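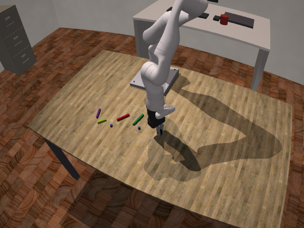 White arm and wood-grain tabletop

Tistley Tea and Pantry
Minutes of the spring range meeting, March 1, 2021

Present: Rosimeire Frota (chair), Natanael Siqueira (minutes), shop floor team, mail order team
Apologies: none

1. Minutes of the last meeting
Read and agreed, with one correction. The ginger biscuits listed as discontinued in November were only out of stock. They are back, they are selling, and several of us bought a packet on the way in.

2. Loose leaf tea
A lovely start to the meeting. Mail order sent out 538 tea orders over the winter, our best winter yet by a long way, and the smoky black was in more of them than any other tea. Rosimeire read out three customer notes, one from a man who has now got his whole bowling team drinking it. Well done to everyone who packed through the December rush!

We tasted four possible additions. The roasted green went down very well (toasty, a little sweet, still good on the second steep). The peppermint and fennel was liked by most of the room and strongly disliked by Natanael, who asked for that to be minuted. The rose black smelled wonderful in the tin but tasted thin at three minutes and bitter at five. The jasmine was fine, though no better than the one we carry already.

Agreed: take the roasted green and the peppermint and fennel. Ask the supplier for a second sample of the rose black from a different lot. Leave the jasmine.

3. Jorkitero
Natanael brought in the new Jorkitero coffee, which comes as whole beans or ground for filter. We brewed both. The whole bean was the clear favorite, with a chocolate taste that held up in milk, and the room got quite noisy at this point. First order to be 300 bags, two thirds whole bean. The shop floor asked for a small tasting stand once we are able to offer samples in the store again. Until then, Rosimeire suggested tucking a one-cup sachet into mail orders, and everyone liked that idea.

Action: Natanael to place the order and ask about sachets.

4. Cevico hot sauce
Cevico has changed its bottle and the new one is taller than the old one, so it no longer fits the middle shelf in the sauce bay. Options discussed were moving the shelf up a notch or swapping sauces with the mustards. The mustards are short and won't mind. Swap agreed.

The green Cevico is still our best seller in the bay. A customer asked whether we could sell it by the case, and we can, with a case discount of 2 dollars. Mail order will add it to the site.

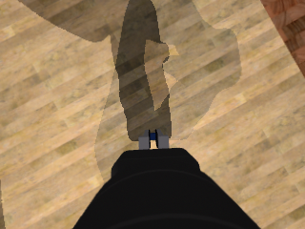 Striped wood surface seen from above, with black gripper

5. Dantas preserves
Long discussion, all of it cheerful. Dantas has offered us the fig, the quince and the bitter orange in the small jar as well as the large. Small jars are what people have been asking for since the gift boxes, and the quince with a hard cheese is really something. Rosimeire would like all three. The mail order team pointed out that the small jars come without dividers and we had breakages the last time we shipped glass that way.

Agreed: order 400 small jars split across the three flavors, with dividers bought separately. Large fig to stay. Large bitter orange to be sold through and then reviewed.

6. Website and labels
The part number box on the contact form confuses people, who have been typing in their zip code. It will be renamed "item name or number." Allergen lines on the pantry labels need to go up a size – two customers have said they can't read them, and the shop floor agrees with them. New labels to be printed before the preserves arrive.

Gift box photos are looking terrific. Please send any more you have to Natanael.

7. Any other business
The big teapot has lost its lid again. If you find it, it goes on the hook by the sink.
The shop floor asked for a second scoop for the oolong, so that the smoky black scoop stops being used for everything. Agreed with great enthusiasm.
Honey tasting to go on the agenda for next time. Bring bread.

Meeting closed at 4:40. Leftover roasted green was shared out among those who stayed to wash up.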